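Mesa Cindo blanca: mi opinión después de unos meses

Publicado el 2025-07-19 por Halina Krawczyk

Llevaba tiempo buscando una mesa blanca, larga y estrecha para la habitación de la ropa, y la Cindo me ha conquistado. La compré en marzo en la tienda de Mellusley y desde entonces paso por ella todo lo que sale del tendedero: camisetas, sábanas bajeras (mis enemigas), trapos, toallas de mano. ¡Qué gusto doblar de pie y sin encorvarse sobre la cama!

Lo mejor es el tablero. Es liso, sin juntas, y la tela se desliza de maravilla cuando tiras de una esquina para estirarla. Además, con el fondo blanco se ven enseguida las pelusas, los hilos sueltos y esa manchita que se le escapó a la lavadora. Los tonos claros también resaltan bien, y eso que me daba miedo que el verde menta se perdiera.
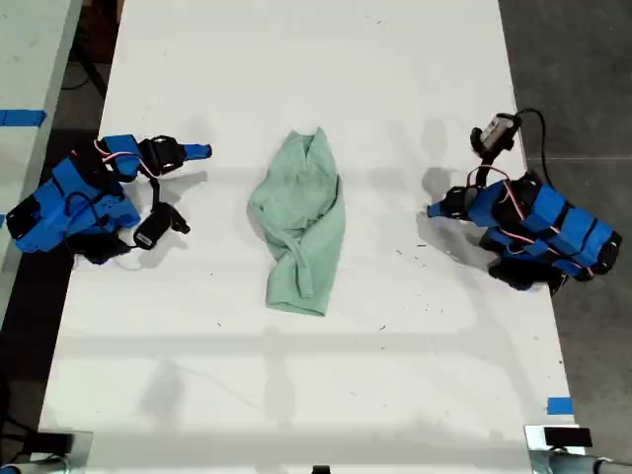
La Cindo con una tela verde menta arrugada en el centro.

El ancho me parece muy bien pensado. Se llega al medio desde cualquiera de los lados largos, así que para las sábanas nos ponemos una persona a cada lado y acabamos en un momento. Mide 130 cm de largo. Para una funda nórdica grande se queda justa, pero doblándola primero por la mitad cabe sin problema.

El montaje lo hice yo sola, con la llave que trae la caja, y solo se me resistieron 2 tornillos de las patas. Un consejo: no los apretéis del todo hasta tener la mesa en pie y bien nivelada, que yo tuve que aflojarlos y volver a empezar.

¿Pegas? El blanco es sufrido a ratos. Unos vaqueros oscuros me dejaron un cerco azulado que salió con jabón neutro y un paño, aunque me llevé el susto. Y el canto es algo recto para mi gusto; lo habría preferido más redondeado.

Antes tuve una plegable de Ganavcombe que bailaba cada vez que apoyaba el codo, y el cambio se nota muchísimo. La volvería a comprar mañana mismo, y ya le estoy buscando sitio debajo a un par de cestas para separar los calcetines.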